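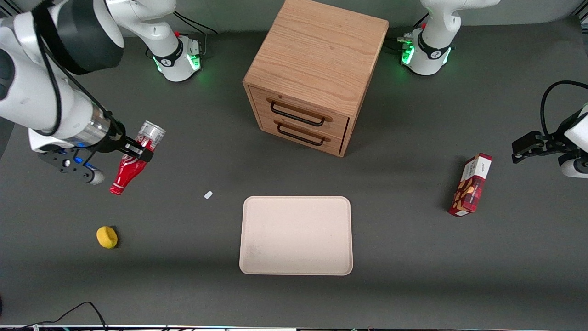
Ticket 418: Right arm lags behind leader arm during teleop recording, bottle task
Status: Resolved
Opened by: Mafalda Arruda
Assigned to: Judit Borbély
Cell: Hiebert
Software: Semano recorder, Flesto leader arms

Mafalda Arruda, Friday 9:10 am
Hi Judit! We're back on the tabletop set, the one with the two-drawer oak cabinet, the beige tray, the red bottle and the snack box. The task is bottle to tray with the right arm, then box to tray with the left. It's a lovely task to drive and I had a great run of demos going yesterday, so I'm keen to get back to it.

The problem: when I move the right leader arm, the follower comes along late. Slow moves are fine. If I turn my wrist at normal speed to tilt the bottle, the arm keeps turning after I've stopped, and I end up overshooting and correcting. Those corrections go straight into the demo, and I really don't want the policy learning my wobble. Left arm feels perfect.

Tried so far:
Restarted Semano. No change.
Re-zeroed both leader arms. No change.
Swapped the leader USB cables left for right. Lag stayed on the right follower.
No faults listed for either arm.

Judit Borbély, 9:32 am
Great start, the cable swap saves me a step! Could you turn on the timing overlay (View, then Timing) and send me the command-to-motion delay for both arms while you wave each leader back and forth? Keep the gripper empty for this one so we take the bottle out of it.

Mafalda Arruda, 9:47 am
Left: 69 ms. Right: 300 ms, and it sits there pretty steadily. So I wasn't imagining it, hooray. Gripper open and close on the right is quick, it's only the joints.

Judit Borbély, 9:55 am
That's a really useful clue. Gripper commands skip the smoothing filter and joint commands go through it. Please open the right arm profile and look for "joint smoothing window". Should be the same number as on the left.

Mafalda Arruda, 10:04 am
Found it!! Left is 7, right is a lot higher. I remember now, we raised it in September for the drawer demos, when the right arm was chattering against the handle of the top drawer. We must have saved it into the default profile instead of the drawer one.

Set it to 7, saved, reloaded. Delay on the right is now 69 ms, same as the left. It feels like a different robot.

One new thing though. With the bottle in the fingers I get a small buzz at the wrist when I hold still. Nothing when the gripper is empty.

Judit Borbély, 10:12 am
Fantastic on the delay! The buzz sounds like payload. Check that the right arm has the tool mass set with the bracket and fingers included, and turn on "update load on grasp". While you're there, have a look at the cable loops along the arm. Bring the wrist through its full turn by hand in free-drive and make sure nothing pulls tight.

Mafalda Arruda, 10:40 am
Update on grasp was off on the right. It's on now and the buzz is gone. Cables have plenty of slack through the whole turn.

I drove a full bottle to tray demo at my normal speed, tilt and all, and it went down in one smooth move with no corrections. Then the box with the left arm, also clean. I'm so happy with how these look in playback!

Question about yesterday's recordings: keep or bin?

Judit Borbély, 10:51 am
Please tag them "lag-right" and leave them out of the Vullau training set for now. The left arm parts are good and we can cut those out as box-only demos, so please don't delete anything. The right arm parts should be recorded again.

Also, can you save the high smoothing value into a separate profile called "drawer" before it gets lost? You'll want it again when you go back to the cabinet.

Mafalda Arruda, 11:05 am
Tagged, and the drawer profile is saved. Default profile is locked so I can't do that to us again. Back to driving!

Judit Borbély, 11:08 am
Closing. I've asked for a warning in Semano when the left and right smoothing values don't match. Reopen this one if the right arm creeps above 100 ms again.

Cause: joint smoothing window on the right arm raised in the default profile; load update on grasp switched off.
Fix: smoothing window set to 7, load update switched on, default profile locked.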